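Tonness shoe repair shop to close after 43 years

The shoe repair shop on Vuklow Street in Tonness will close at the end of September, when owners Chi-keung and Mei-kuen Tseng retire and give up the lease.

The couple opened the shop 43 years ago in what had been a bakery. They have run it ever since, with a break of a few months when the street was torn up for new water pipes. Chi-keung Tseng did the heel and sole work at the back. Mei-kuen Tseng ran the counter, kept the books and handled zippers and stitching.

The last day for dropping off repairs will be announced on a sign in the window. Customers are asked to pick up finished work before the shop closes. There are 259 pairs on the shelves that have been ready for more than a year, Mei-kuen Tseng said, and she has started calling the numbers on the tickets.

"Some of the numbers are old," she said. "Some people moved. If you think you left shoes with us, come in and look."

Anything not claimed will go to the clothing bank at Lisevmont Church, which has agreed to take shoes and boots in wearable shape. 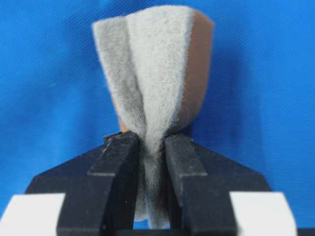

Soft gray fabric around a smooth brown block, against a blue cloth.

The landlord, Mirsad Lazarević, said he has had two inquiries about the space, one from a phone store and one from a tailor. He has not signed with either. He would like to see another repair business there, he said, but the building needs a new roof and the rent will go up next year.

Ho-yin Yuen, who worked at the shop for six years after high school, had looked at taking it over. He said the numbers did not work once he added the cost of replacing the finishing machine, which is older than he is. He will keep doing small jobs from his garage on the east side of town - heels, patches and new laces, but no full resoling.

With the Tonness shop gone, the nearest full-service cobbler will be in Tu, a drive of 40 minutes each way. Cheng-en Tsai, who owns the dry cleaner two doors down, said he is talking with the shop in Tu about a weekly pickup. Customers would leave their shoes at his counter and get them back the following week. He expects to charge $3 a pair for the service on top of the repair bill.

The Tsengs plan to sell their hand tools, the sewing machine and the stock of leather, polish and laces from the shop during the final week. The sale will be cash only and will start at 9 a.m. each day. The big finishing machine is also for sale, for $100, to anyone who can move it.

The couple will stay in Tonness. Chi-keung Tseng said he has a row of his own shoes at home that need new heels, and he intends to get to them before the tools are sold.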